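My mother finally got internet at her house in January, and I've been meaning to write about it ever since, mostly because I'm still a little mad.

She lives out past Wurnwood, on the county side of the line, where the cable company stopped digging years ago. Her neighbors across the creek have had service forever. She had a flip phone and a library card. When her clinic moved all its appointments to a website, she started driving 6 miles to sit in the library parking lot with my old tablet, and if the library was closed she just hoped the signal still reached the car. Sometimes it did!

I live in Drelstead, so I did what daughters do and got on the phone. Weltel told me her address was "serviceable." Great, I said, send somebody. Then they told me it was serviceable but not served, and that running a line down her road would cost more than her car is worth. I called four times and got a different number every time. One guy was very sweet about it and one woman hung up on me (I may have raised my voice).
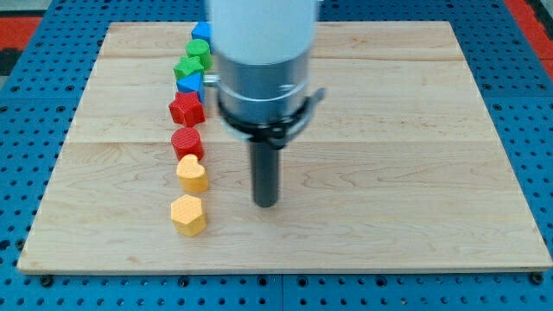
What I didn't know, and I feel silly about it now, is that there was already a discount plan for people on a fixed income. It wasn't on the front page of anything. I found out from Graciela Insaurralde, who runs the computer hour at the Fleury branch library on Saturdays and has filled out that application so many times she knows which box makes it bounce back. It's the apartment number box, by the way. If you don't have one, leave it blank. Don't type "none." My mother typed "none."

The plan only works where there's a line or a tower, of course, so we were still stuck until the new tower went up on the ridge. That brought wireless service to her side of the creek, and we signed her up the same week. The installer put a little white box under the eave, ran a cable through the laundry room wall, and had her online before lunch. She made him take a sandwich.

Is it fast? Eh. It's fine. She can do her clinic visits on video, and she's found a group of women who post old photos of the valley, which has pretty much taken over her evenings. When it rains hard the whole thing slows to a crawl and she calls me, on the flip phone, to let me know.

I went to the county meeting last month to hear about the map they use to decide who gets money for new lines. According to the map, 701 homes out there have no service. My mother's road wasn't on it, and neither was the road behind hers, and I know for a fact two families over there are doing homework off a phone. You can challenge the map if you have your address and a copy of a bill or a refusal letter. I brought Mom's refusal letter. They stapled it to a form and gave me a receipt.

So if you're out that way and still on nothing, go see Graciela on a Saturday. Bring your mail - she'll want to see something with your name and your road on it. And if Weltel sends you a letter saying no, keep the letter.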